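February, sim bench notes, gripper comparison

Picking up from Reinaldo Fontes' list. Same marker task in the Tristdale sim, Grendik controller against the Nikolovski one, two-finger gripper on both. Controller rate 500 Hz, 13 seeds each. Table and floor textures left as they were.
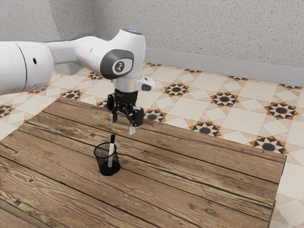
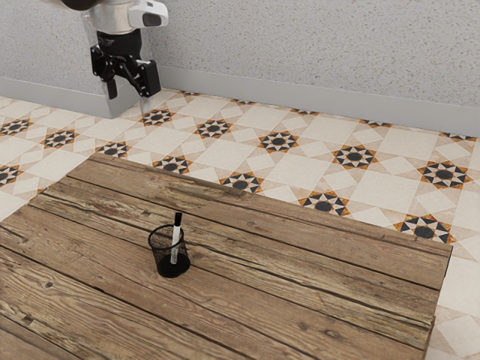 Main question today was approach height. Grendik plans the whole descent in one go and Nikolovski replans every 5 ms, so I expected them to differ most in the last stretch over the target. With the fingers open wide as in the first render, the right fingertip is already over the back rim of the mesh cup, and the marker cap is just below and in front of them. Not much room for a sideways correction there. I want the lateral alignment finished higher up, then a straight drop.

Changed the pre-grasp offset in both configs and restarted. Grendik took it without trouble. Nikolovski threw a joint limit warning on two seeds – need to check whether that is the wrist or just the old limits file from Esell.

Contact settings: friction on the pads still at default. Mesh cup collision is a plain cylinder, so no fingertip can snag in the wire. Fine for now.

To do: rerun with timeout at some 700 steps, log finger gap at closure, ask Reinaldo which limits file he used.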